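Shoe Sizing Needs a Published Length

A shoe size printed on a box is a claim about length, and in most of the footwear trade it is a claim that can't be checked. The buyer is told 42 or 43 and left to work out what was measured. It may be the foot, the last the shoe was built on, or the cavity inside the finished shoe.

The Paris point system, used across much of Europe, takes two-thirds of a centimetre as its unit. Size 43 works out to a last a little under 287 mm. The last is longer than the foot it is meant for, and the difference, called the allowance, is set by each maker. Foltard publishes its allowance. Drukier does not, and its staff will give a figure by phone only if asked for the right department. I rang on a Friday and was transferred twice.

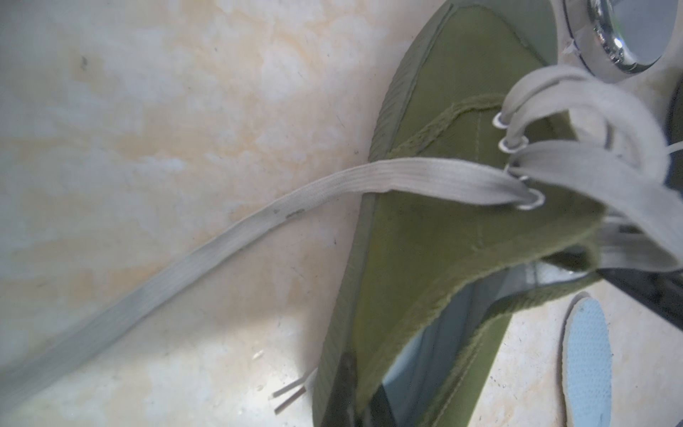 Olive-green canvas sneaker, laced through metal eyelets.

The practical result is that two shoes with the same number can differ by more than one full size in usable length. Width is worse. Many casual lines are sold in a single width per size, and the girth of the last is treated as a trade secret even though anyone with a flexible tape can recover most of it from the shoe.

The usual defence is that feet vary, materials stretch, and one measurement would mislead. Feet do vary. So do necks and waists, and shirt collars are still sold in centimetres. A stated internal length with a tolerance tells the buyer what the object is. How it feels after a month of wear is a separate question, and the buyer is better placed to answer it once the starting dimension is known.
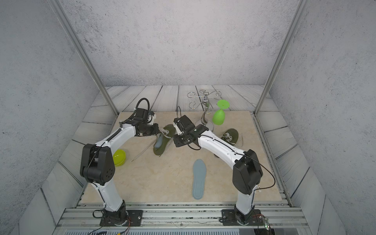 Marble-patterned tabletop between speckled grey side panels.

Mondopoint already does part of the job. It states foot length in millimetres, with width alongside, and it has long been used for ski boots. A foot 266 mm long goes in a boot marked for that length or the next interval up. Retailers object that customers don't know their own foot length. They would learn it with a ruler and a wall, in less time than it takes to fill in a return label.

Returns are where the cost sits. Anjani Wibisono kept a log for a Dreltdale shop and recorded 400 pairs sent back over one season. The reason given was fit in most entries, and the shop paid freight both ways. A second column, added in August, listed the size the customer ended up keeping. It moved in both directions, up and down, within the same brand and the same style.

My proposal is modest. Print the internal length in millimetres on the tongue label, beside whatever regional number the maker prefers. State the tolerance. Leave the allowance to the maker's judgement, but disclose it.
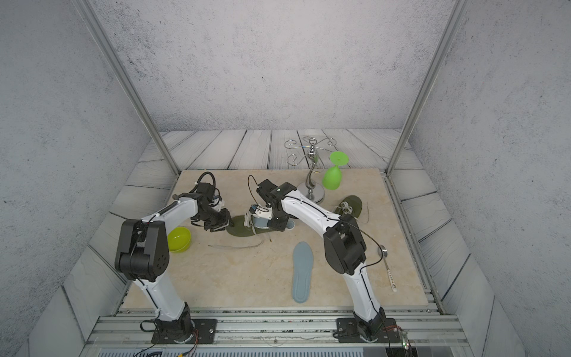

Hajnalka Lengyel objects that internal length is hard to define in a shoe with a removable insole and a padded heel, and that two inspectors using different gauges will not agree. She would print the last length instead, as the one dimension the factory controls. My answer is that the gauge can be specified along with the pressure applied at the heel, as is done for other soft goods. Last length would still be an improvement on the present label, and I would accept it as a first stage provided the allowance was printed next to it.

Veres has printed both on its work boots for some time. The label is 20 mm wide and fits under the lace loop.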